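From: Marama Costigan
To: saxena-teleop list
Date: Jan 31, 2022
Subject: Re: [saxena-teleop] Wastebasket episodes, left/right handoff

> We have 18 episodes of the wastebasket task from Wurberg and the
> policy still hesitates at the rim. Gripper goes out, stops short,
> backs off, tries again. Is this a data problem or a controller
> problem? Config is the stock Emine one.

Data, I think. I replayed all 18 against the logged commands and the arms track well. The pauses are in the demonstrations. In 8 of them the operator stops before the rim, presumably to judge depth, and the policy has learned the stop along with the reach.

Two things I would change before recording more. First, let the operator practice with logging off until the approach is one continuous motion. Second, keep the operator in the same room with a handheld in each hand, as we do at Bestmont, and put the bin between the arms so that either gripper can get to the rim.
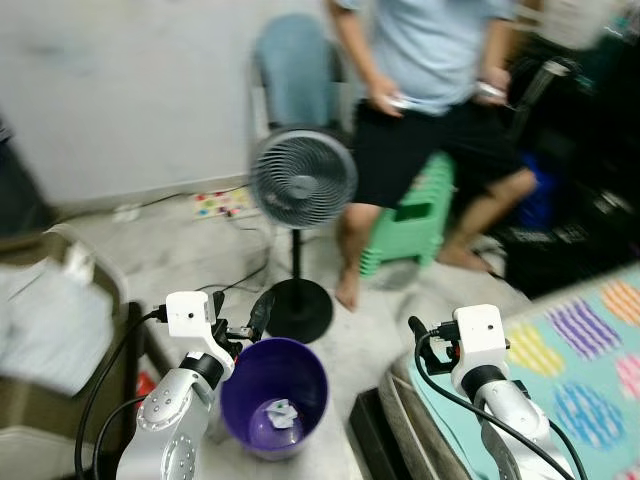

Marama, does being that close not cause trouble later? At Wurberg we moved the operators behind a screen because their legs kept ending up in the head view, and the policy will never see legs at run time.

It can, if the person is always in the same spot. We have them shift position between episodes -- a stool helps -- and I have not been able to measure a difference. The screen costs you more, in my view: depth from the head camera alone is poor, and that is where your pauses come from.

On episode length: the 3000 step limit in the Emine config is too generous. Trim idle steps at both ends before training, but leave the middle alone. Cutting pauses out of the middle gives you jumps in joint position that the arms cannot follow.

If you can record 20 clean ones by March I will rerun the comparison with the same seeds. Please keep the old set as well.

Marama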